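Todine Miniatures – Frequently Asked Questions

On this page we collected the questions which come to us most often by e-mail and at the shop counter. They concern our resin and plastic kits, the paints, the shipping and the painting evenings in Rodbridge. If your question is missing, please write to us and we will answer within two working days.

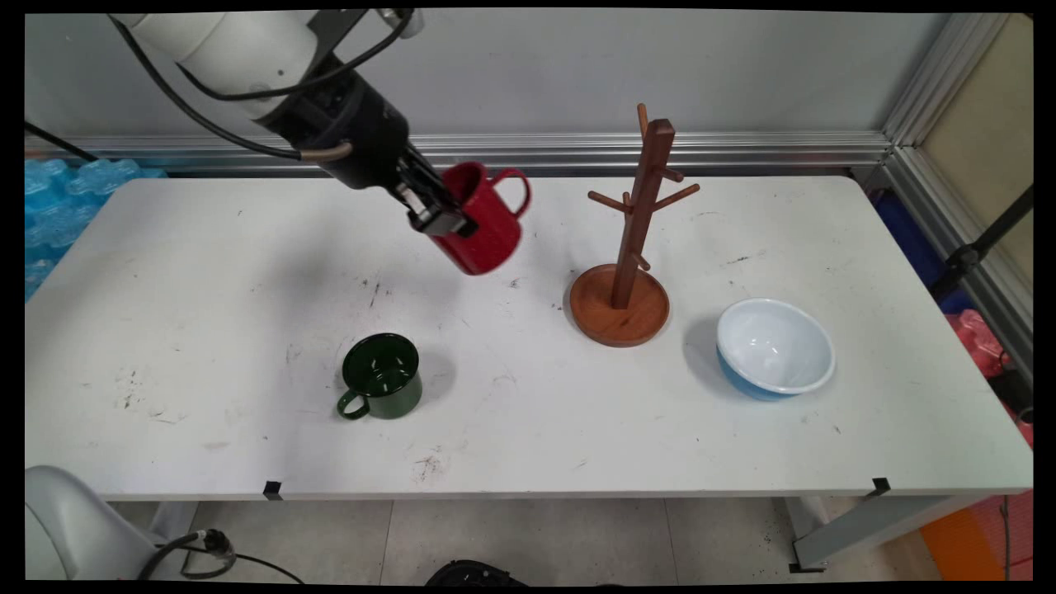
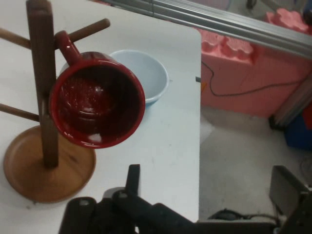
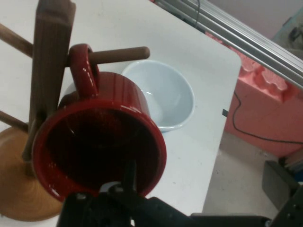 The answers are sorted by subject. First come the kits, then paints, then orders, and at the end the evenings and the club discount.

THE KITS

What scale are your models?
All infantry is made in 28 mm heroic scale, measured from the foot to the eyes. Vehicles and walkers are made to stand well next to the infantry, so they are a little smaller than a strict calculation would give. The Barkus heavy walker is the only exception. It was sculpted as a display piece and it looks large beside everything else.

Are the models painted?
No. All kits are sold unpainted and unassembled. The painted models on the product pages were painted by Jarmila Bartoš, and you can find her color list at the bottom of each page.

How many parts does the Barkus walker have?
The full kit has 137 parts, including both weapon sets and the three heads for the pilot. You will not use all of them on one model. Most customers keep the second weapon set for conversions, and we also do not mind if you trade it with somebody.

Which glue do I need?
For the plastic kits use normal plastic cement. For the resin kits use super glue, because plastic cement does not work on resin at all. The Tănase Riders box contains both materials: the riders are plastic and the saddles are resin. For this box you need both glues.

Must I wash the parts?
Plastic parts, no. Resin parts, yes. Put them in lukewarm water with a drop of dish soap, brush them gently with an old toothbrush and let them dry overnight. Please do not use hot water for washing, as thin parts such as spears and antennas can bend.

My spear arrived bent. Is it defective?
Usually not. Hold the part in hot water for a few seconds, straighten it with your fingers and put it immediately in cold water. Hot water is correct here, but only for this purpose. If the part breaks, write to us and we will send another one.

Are bases included?
Yes, in every box. Infantry comes with round bases, cavalry with oval ones. Square bases for rank-and-file games can be ordered separately, and you can write in the order comment that you want them in place of the round ones. Then there is no extra charge.

Can I use your models in tournaments?
This depends on the organizer. Our models are made for our own rules, but many people play other games with them. We recommend to send the organizer a photo before the event.

PAINTS AND TOOLS

Do you sell your own paint?
We have a small range of water-based acrylics. There are 30 colors at this moment and we add new ones slowly. Metallic colors are in preparation – Jarmila is still not satisfied with the gold.

How long does an opened bottle last?
If it is closed well and stored away from the heater, several years. Shake it for a full minute before use. If the paint became thick, add water drop by drop, or better, acrylic medium.

What primer should I use?
Any spray primer for models is suitable. Spray outdoors or in a well-ventilated place, in dry weather, and in thin layers. Two thin layers are always better than one thick, which fills the details on faces and belts.

ORDERS AND SHIPPING

When will my order be sent?
Orders which arrive before 2 p.m. are packed the same day if everything is in stock. Resin kits are cast in small series, so sometimes you must wait up to two weeks. The product page shows if a kit is in stock or waiting for casting.

A part is missing from my box. What should I do?
Please look first inside the larger hollow parts and in the corners of the bag, where small hands and pouches like to hide. If you do not find it, send us the name of the kit and the number of the part from the instruction sheet. We do not need a photo and you do not need to return anything. The replacement goes out by letter mail.

Can I return an opened kit?
Yes, if the parts are still on the frames or in the sealed inner bags. We cannot take back kits which are glued or primed.

Will the Tănase Riders come back in stock?
Yes. The first series was 700 boxes and it was sold faster than we expected. The second series will be 300 boxes and we plan it for June. Customers on the waiting list will receive an e-mail before the general sale starts. Being on the list does not oblige you to buy.

PAINTING EVENINGS

When are they?
Every Friday from 6 p.m. in our shop in Rodbridge. You can come later too, the door stays open until nine.

Must I be experienced?
Not at all. Tarcísio Fagundes leads the evenings and he gladly starts from zero with anybody who asks. More experienced painters mostly work on their own projects and talk.

What should I bring?
Your model and the brushes you like. Paints, water, palettes and lamps are here. If you have no model, you can choose a single trooper from the box at the counter, and the first one is free.

Can my child come?
Children from ten years are welcome with an adult. Please note that knives and super glue are used in the room. For younger children we can prepare an already assembled model if you tell us one week before.

Is there a club discount?
Registered gaming clubs receive a discount on the starter boxes and on terrain. Send us the name of the club and one contact person, and we will reply with a code. The code can be used by all members, but it cannot be combined with a sale price.

Do you accept sculpts from outside artists?
Sometimes. Send us pictures of a finished sculpt from the front, back and both sides, with a coin or ruler next to it. Tarcísio looks at all of them, but in busy months the answer can take a while.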